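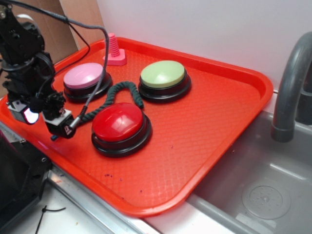
Report No. 4 | Page 1 of 3

# Punari Workplace Giving Program: Progress Report to the Leinonen Fund

**Reporting period:** second half of grant year, closing in February
**Grant purpose:** setup and first-year operation of payroll giving and employer matching
**Status:** enrollment behind plan, systems work complete, spending within budget

## 1. Summary

The grant pays for the part of workplace giving that employers do not see: the donor record system, the monthly reconciliation of payroll files, and a half-time coordinator. Gifts collected through the program go to Punari's family lodging and travel assistance accounts and are not used for program costs.

At the close of the period 859 employees at participating Dakville employers had an active payroll deduction. The plan called for more by this point. The shortfall comes almost entirely from two large employers whose open enrollment windows were moved to the next period. Both have signed agreements and remain in the forecast.

The Ovano donor system is now the only system of record. The old spreadsheet was closed in November and is kept as a read-only file.

## 2. Enrollment

New enrollments came in unevenly. Of the 859 active donors, 221 joined during this period, most of them in the four weeks after employers held their annual benefits meetings. Enrollment outside those windows was close to zero. Printed material left in break rooms had no measurable effect, and we have stopped reordering it.

Cancellations were lower than in the previous period. The most common cause was a change of job. When a donor leaves a participating employer, the deduction ends with the final paycheck and the donor drops out of the program unless contacted directly. A follow-up letter offering a monthly card gift was added in October. Response so far is low, and the letter is being shortened.

Small employers (fewer than 50 staff) remain hard to bring in. Their payroll is usually run by an outside bureau that charges for each added deduction code. Two employers withdrew over this charge. We have asked one bureau to treat all Punari deductions as a single code and are waiting for an answer.

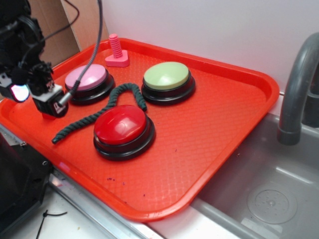

*Fig. 2. Push buttons and green rope on tray.*

## 3. Employer matching

Matching is now offered by six employers, up from four. Terms differ a good deal. Three match dollar for dollar up to a yearly cap of $500 per employee, two match at half that rate with no cap, and one makes a fixed contribution each quarter regardless of employee giving. The last is recorded as a corporate gift and is left out of the matching totals in this and future reports. Earlier reports included it, so matching figures should not be compared across periods without adjustment.

Collection of matching money is slow. Employers are invoiced quarterly, and payment terms run from 30 to 90 days. At the close of the period one invoice was overdue. The employer has confirmed the amount and attributes the delay to a change of accounts payable software.

## 4. Systems and reconciliation

Work completed:

- Import templates for the five payroll file formats now in use
- Automatic flagging of donors whose deduction changes by more than a set amount
- Year-end giving statements produced directly from Ovano
- Separate fund codes for lodging and travel assistance

The move to Ovano exposed errors in the old records. A full comparison found 138 donor records with a mismatch between the pledge form and the amount deducted. Most were rounding differences caused by switching from a monthly pledge to a biweekly deduction. A smaller group had been keyed against the wrong fund. All have been corrected, and affected donors were sent a revised statement. No refund was requested.

Monthly reconciliation now takes nearly two working days, compared with a full week under the spreadsheet. Most of the remaining time goes to one employer that sends its file as a scanned document. A request for a text export is open.

## 5. Budget

Spending to date is under the approved amount. The coordinator line is on plan. The software line is underspent - training took fewer hours than quoted - and the printing line is underspent for the reason given in section 2.

We request approval to move the unspent printing balance to the software line, to cover one additional user license and the import work for a sixth file format. The total award would not change.

## 6. Risks

1. *Enrollment timing.* The year-end target depends on the two delayed employers. If either window moves again, the target will be missed.
2. *Concentration.* A single manufacturer accounts for a large share of active donors. A layoff there would reduce income within one pay cycle.
3. *Staffing.* The coordinator is the only person trained on the import process. Written procedures are in draft and a second staff member will begin training in March.

## 7. Next period

- Run enrollment at the two delayed employers
- Settle the deduction code question with the payroll bureau
- Complete written procedures for import and reconciliation
- Issue a standard matching agreement for new employers, with a fixed 30-day payment term
- Report retention by employer as well as in total, as the Fund asked after Report No. 3

The fund code table and the template list are attached separately. Bank statements for the restricted account are available on request.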